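Small Blocks, Big Afternoons: Notes from the Basby Craft Table

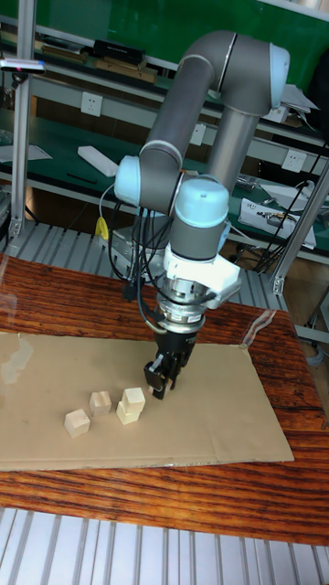 Four plain cubes on a sheet of cardboard, with two of them stacked.

If you've been coming to the Basby craft table for a while, you know how much we love a project that starts with almost nothing. Well, this month it's unfinished wooden blocks, and I could talk about them all day! We have a whole new batch to play with, and they're every bit as nice to handle as the painted ones (nicer, if you ask me).

The blocks came from Gentile, the little wood shop out past the mill. We asked for plain cubes with no paint, no letters and no varnish, and they cut us a batch from their offcuts. They're pale, and if you hold one up to the window you can find the grain on each side. Some of our younger builders have already started matching the lines up from one block to the next, so that the stripes run all the way up the tower. I would never have thought of that.

A word on cardboard, too. I'm a big believer in putting a flat sheet down before the blocks come out. It saves the tabletop from scratches, it takes the clatter out of a falling tower, and you can draw on it. Roads, ponds, a parking lot, the outline of a castle – whatever the blocks are going to be that day. Old creases don't matter one bit. Open up a shipping box, cut along the folds, and peel off any tape you can get a fingernail under. We keep a pile of sheets behind the door, so please bring yours in if you've had a delivery lately.

For anyone who wants to try it at home, my favorite game needs 4 cubes and a bit of patience. One person builds something while the other looks away. Then the second person gets a good long look, the builder covers it with a dish towel, and the copying begins. It sounds too easy until somebody sets a block at an angle, or leaves it half on and half off its neighbor. Those little offsets are so hard to remember! Start with everything square and flat, then let one block lean on another, then start turning them. We usually play 3 rounds and swap places after each one.

Older kids (and plenty of grown-ups) have been going for height instead. The house record stands at 10 blocks with no hands steadying the pile, done on the cardboard with the heater fan going. If you think you can beat it, come and try. The trick seems to be setting each cube down gently and letting go of both sides at the same moment, but I've also seen it done with a thump and a lot of confidence.

We'll be finishing some of the blocks in December. Bring an old T-shirt to use as a rag, and we'll have sandpaper and a tin of beeswax polish on hand. You're welcome to leave yours bare if you like them that way – I'm keeping a few just as they are, mostly for the smell.

Blocks can be borrowed in cloth bags from the shelf by the front window, next to the Plerar puzzles. Sign the sheet when you take one and again when you bring it back. Doors open at 10 in the morning, and there's always room at the table for one more chair.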